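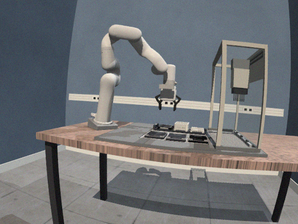

A robot arm over a deck of small laboratory trays, in a computer-rendered scene.

Spelling lists should go home on paper

Two years ago our school in Siltport moved its weekly spelling lists on to an app. I teach a class of 30 and I would like the paper lists back.

My complaint is with how children practise. On the app a child taps letters until the word turns green. Many of mine can do that quickly and still write "becos" in a story the next morning. Writing a word by hand, saying it aloud and checking it against the list is slower, and the child has to produce every letter.

Johanna Eder, who has the class next door, disagrees. She points out that paper lists get lost, and that some parents never looked at them. She is right on both counts. I used to keep spare copies in a tray by the door, and by December I had usually run out.

Then there is the money. We paid £2,860 for the first year and £3,822 for the second. That would buy a lot of reading books, and our shelves need them.

I would send home 8 words a week, all sharing one pattern, with room to write each one three times. Children who need fewer should get fewer. The test can stay, but I would add a dictated sentence, as that is where the trouble shows.

Ingeborg Plattner, 1/6/24

Contact us | © Stonilora | Back to top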